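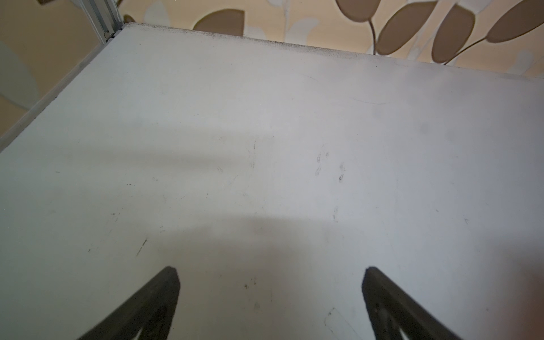
Endgate Wallpapers: your questions answered

Page last updated 27/07/2021

We get a lot of lovely emails from people who are about to paper their first room, and a fair few from people who are halfway through one and have gone a bit quiet. We've gathered the things we're asked most often on this page. If yours isn't covered, do write to us or ring the shop, and please don't worry about it being a silly question. We have papered over a light switch ourselves.

How many rolls do I need?

Measure the height of the wall and the width of everything you mean to cover, then use the roll calculator on the page for your chosen paper. It already allows for the pattern repeat, so you needn't add any extra for that. You do need to tell it the truth about chimney breasts, though, including the sides, which are very easy to forget when you're standing in front of one with a tape measure.

Please don't take off much for doors and windows. It's tempting, but the pieces left over from around a window are rarely the right shape for anywhere else. We'd always go one roll over if you can stretch to it. You can send unopened rolls back, and you may well be glad of a spare when somebody moves a sofa.

Can I order a sample first?

Yes, and we wish more people would! Samples are A4 and you can have up to 4 at a time. Stick them up with a bit of masking tape and live with them for a few days. Look at them in the morning, and look at them again in the evening with the lamps on, when a warm beige can go surprisingly yellow and a cool grey can look blue.

The one thing a sample can't show you is the whole of a large pattern. If you're looking at something like Kashyap, with its long trailing stems, have a good look at the room photographs as well. An A4 piece might land on a single leaf and leave you wondering what you've ordered.

What is a batch number and why do you keep going on about it?

Every printing run comes out very slightly different in colour. You wouldn't see it from one roll to another in your hands, but you'd see it on the wall, in a straight line from ceiling to skirting board. The batch number is on the label inside the wrapping. Check that all your rolls match before you cut anything, and keep one label somewhere safe. If you come back to us for another roll in December we'll do our very best to match it, but we can't promise.

Do the walls have to be perfect?

No, thank goodness. They need to be clean, dry, sound and reasonably smooth. Fill the holes, sand the filler, and wipe the dust away. New plaster has to be completely dry and then sealed, and this takes longer than anyone wants it to. Old gloss paint should be rubbed down so that the paste has something to hold on to.

If your walls are lumpy in the way that older houses tend to be, lining paper helps a great deal. A busy, medium-sized pattern is also very forgiving. Stripes are not, and will point out every wonky corner you have.

Which paste should I use?

Our Vakus range is paste-the-wall, and any ready-mixed paste for that sort of paper will do nicely. Jomton is a traditional paper, so you paste the back, fold it loosely on itself and leave it to soak for 9 minutes before hanging. Do time it, and give each length the same soak. Lengths that have been left for different times stretch by different amounts, and then your leaves won't meet.

Can I paper all the walls with a big pattern, or is it better to stick to one?

We're very fond of going all the way round, and in a small space it can be much cosier than a single feature wall, where the other walls sometimes look as if they've been left until later. A big leaf or branch carried into the corners makes you notice the corners less. Keep the larger surfaces in the room plain, so that the eye has somewhere to rest.

If you do go all the way round, the pattern won't match perfectly where the last length meets the first. It happens to professionals as well. Decide early on where you'd like that join to be. Behind the door is the usual place.

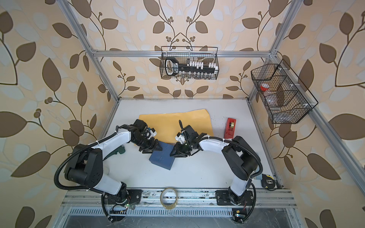 Is it suitable for kitchens and bathrooms?

Vakus is fine in both, so long as it's kept away from direct splashes and the room has a window or a fan that people use. It can be wiped with a damp cloth. Jomton and Kashyap are happier in bedrooms, halls and sitting rooms, and should only be dusted.

How long does delivery take?

Papers we hold in stock usually reach you in 3 working days. Anything printed to order takes longer, and we'll email you as soon as it leaves us. Delivery is free on orders over £78, and samples always go by ordinary post.

Please open the parcel and check your rolls when they arrive, even if the decorator isn't booked for ages. Look at the batch numbers, and unroll the first bit of each to be sure it's the right design and the edges haven't been knocked.

Can I return rolls I haven't used?

Yes, as long as they're unopened and still in their wrapping. Send us an email with your order number and we'll tell you where to post them. We can't take back anything that's been cut, I'm afraid, nor papers printed to order. Leftover pieces do line drawers beautifully, and the children's craft table at our local library is always pleased to have the rest.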